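Shelves With Square Holes: How Cube Storage Works

A shelf is a flat board that holds things off the floor. A shelving unit is several shelves joined together so that they stand up as one piece of furniture. One common type is divided into open boxes called compartments, or cubbies. This page explains how a cube unit holds weight, why it keeps its shape, and how people decide what goes where.

The parts

The boards that lie flat are the shelves. The boards that stand up are called uprights, or dividers when they are between two compartments. The board across the highest part is the top. Some units also have a back panel, a thin sheet that closes off the rear of a compartment. A unit without back panels can be reached from both sides.
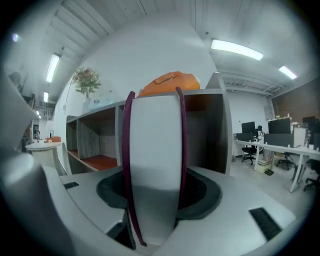 Text: Ifeoma Igwe
Checked by: Lawal Ugwu
Prundcombe Young Readers, February 2023

Offices often use cube units in large, open rooms. The white unit in the picture has brown wooden surfaces in several of its compartments, and one cubby has a gray, textured panel at the back. The top is in use too. It holds pink and cream flowers in a clear glass vase.

Where the weight goes

Everything on a shelf is pulled down by gravity. This pull is called a load. When you put a book on a shelf, the shelf pushes the load sideways to its two ends, where the uprights are. The uprights carry it down to the floor.

The distance between two uprights is called the span. A long span bends more than a short one. The bend is called sag. Cube units have short spans, so each board sags very little.

You can test this with a plastic ruler and two piles of books. Set the piles far apart and lay the ruler across the gap. Put a few coins in the middle and look at the ruler from the side. Now push the piles closer together and look again. The load is the same, but the bend is smaller.

Why it stays square

A square made of four sticks can be pushed over into a leaning shape. Engineers call this racking. A back panel helps to stop it. The panel is one flat sheet, and a flat sheet is hard to pull out of shape in that direction. Tight joints at the corners also help.

A tall unit can also tip forward. Many are fixed to a wall with a bracket for this reason. Shelves are not ladders and should never be climbed, even when they are fixed.

What goes where

Heavy things belong in the bottom row. This keeps the center of gravity low, and a low center of gravity makes the unit harder to tip. Things used every day go between knee height and shoulder height. Light things can go on top.

A vase of flowers needs a level surface. Water is heavier than it looks: one liter has a mass of one kilogram. A vase with a wide base is steadier than one with a narrow base.

Words to know

Compartment: one open box in a shelving unit.
Load: the weight a shelf has to carry.
Racking: leaning sideways out of a square shape.
Sag: the downward bend in a board.
Span: the distance between two supports.

Next page: Tables with One Leg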